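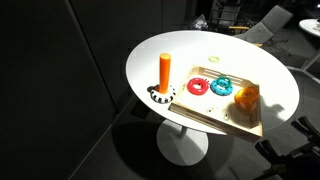
Can you borrow toys from the Heltlow library the way you borrow books?
Starting this month you can, for up to two weeks at a time, with the same card you already use for books and movies.

The Heltlow Public Library opened its toy shelf on Feb 15, 2025, and what a morning it was! Families were waiting at the side entrance well before the doors opened, and by lunchtime the bottom two rows (the baby and toddler rows, naturally) were nearly bare.

The collection starts with 200 toys, most of them for children under five. There are stacking rings, shape sorters, wooden trains, big floor puzzles and a very popular set of nesting boats. The Hayat Family Fund paid for 70 of them, and the rest came in through a donation drive that ran all through January.

Lorraine Bickerstaff, the children's librarian, has wanted a toy shelf at Heltlow for years and spent much of the winter cleaning, sorting and matching up pieces on her dining room table.

"I love the stacking rings best," she said. "A baby will chew on one, a one-year-old pulls them all off the peg, and then one day they start putting them back on, in any order they like! You get so much play out of one toy, and then it goes home with the next family."

Stacking toys are checked out as complete sets, with the base and every ring together in a drawstring bag. A card tied to the bag lists the pieces by color. If a ring rolls under the couch and stays there, tell the desk when you bring the rest back. There is no fine for a first lost piece, and the library keeps a bin of spares that has already rescued several sets.

Toys are wiped down between loans, and anything cracked or badly chewed comes off the shelf. Parents are asked to look over each toy before handing it to a baby, and to keep the puzzles with small pieces away from the youngest ones.

The shelf is in the children's room, past the picture books, and there's a low play table next to it so kids can try things out first (expect to stay longer than you planned). Each card can have two toys out at once, and holds can be placed at the desk or by phone at extension 877.

The Toline branch hopes to have a smaller shelf of its own later in the year. Clean, complete toys for either location can be dropped off at the Heltlow desk during open hours.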